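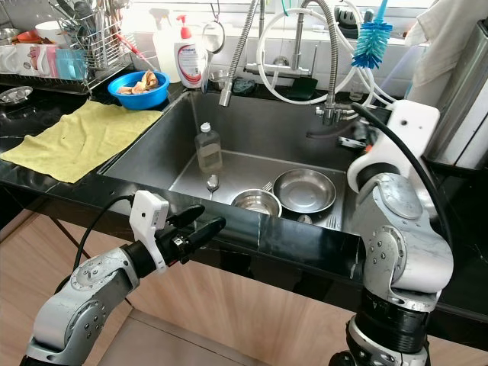
## Can a robot wash my dishes yet? A thread

**1/** People ask me this every time I say I work with robot arms. My short answer in September is: some of the dishes, on some of the days. The long answer needs more posts, so please be patient with me.

**2/** A sink is much harder than a table. Steel bowls reflect everything, a clear bottle is almost invisible to a camera, and a fork likes to hide beside a bowl. For you it is one minute of work. For two arms with two fingers each, it is a list of problems.

**3/** I keep a notebook of tries. One try means: take one thing from the sink and put it in the rack, without help from me. I have 169 tries so far and 71 of them I can call good. Margarida Magalhães says I am too strict. Maybe, but I don't count a spoon as clean only because it moved.

**4/** The worst object is the fork. When it lies flat on the steel, the fingers must go under it, and there is no under. Rocío Moya taught me a small trick: first push the fork to the wall of the sink, then pinch it where it rises. It helps often. It is also very slow to watch.

**5/** Bowls are kinder. You put one finger inside and one finger outside, then you lift. A deep bowl is better than a wide one, and an empty bowl is much better than a full one.

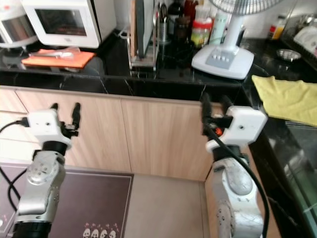

*Two arms, one counter, and the rest of the kitchen waiting its turn.*

**6/** Dishes are only one part. Look at any real counter and think what "tidy the kitchen" means. The cloth, the bags, the jars, the chopping boards. Each wants a different kind of touch. A cloth has no fixed shape at all, and I would not promise anybody a folded towel this year.

**7/** Gediminas Kalniņš asked if shops are easier than homes. I think yes. At Carrilho they pack the same 18 products all day, and the shelf doesn't change its mind. At home somebody moves the soap and your good morning is finished.

**8/** About speed, because it is always the next question. My best bowl took 21 seconds from sink to rack. My mother does a whole family lunch while I look for my notebook.

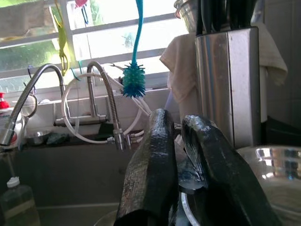 *Near the taps, from the gripper's side.*

**9/** I like the view from the wrist. It shows you how little room there is: hoses, a hanging brush, a bright window behind. Strong light from a window is bad for cameras, so I prefer to work in the late afternoon, when the sun is lower on our street.

**10/** Panagiotis Yordanov thinks we should build a special sink for robots. I don't agree - then we have only made a bad dishwasher. If the machine can't live with my taps and my bottles, it isn't ready for my house.

**11/** Would I buy one today? No. Would I let one put the bowls away while I cook? Yes, if I am in the room. I will try mugs next and write again when I have enough pages. If you have a good way to pick up a thin spoon with two fat fingers, please reply, I read everything.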